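The best thing I ever did for my worktable was stop putting stuff on it. I know, I know! But mine used to be a mail pile with legs, and every time I wanted to cut fabric or roll out dough I had to move the whole mess to a chair first (and then back again, naturally).

So now I clear it every night before bed. It takes me two minutes, and I do it while the kettle boils. 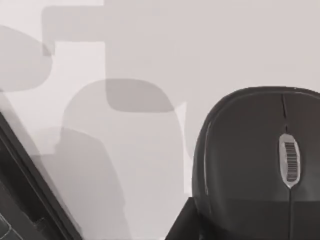 *Pale tabletop, gray shadows, no mail.*

For everyday wiping I use warm water with a drop of dish soap on a soft cloth, then a second cloth to dry. Skip the scrubby side of the sponge on anything light colored, it leaves dull patches you'll only notice when the sun hits them. Ink is trickier. I dab on a little rubbing alcohol, wait 10 seconds and blot. Try it on a hidden spot first, please. I learned that one on my aunt's sideboard in Betdale.
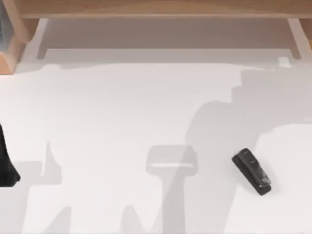 Baking soda paste is my other standby, mostly for tea rings. Mix it thick, spread it with a finger, go make a sandwich, then wipe. My friend Jaruwan Chaimongkol swears by plain white toothpaste and we have argued about it since August.

Oh, and wood trim! Hardly any water there. I use a barely damp cloth, always along the grain, and rub in a dab of beeswax when it starts looking thirsty.

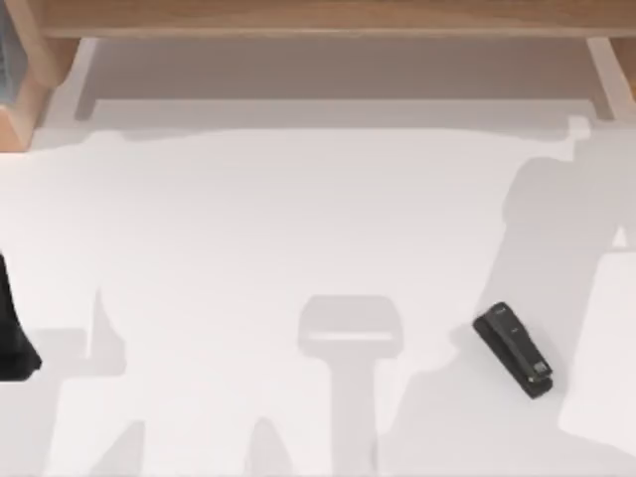

Wash your cloths without fabric softener, too. It makes them smear, and then you'll blame the soap like I did for an entire winter.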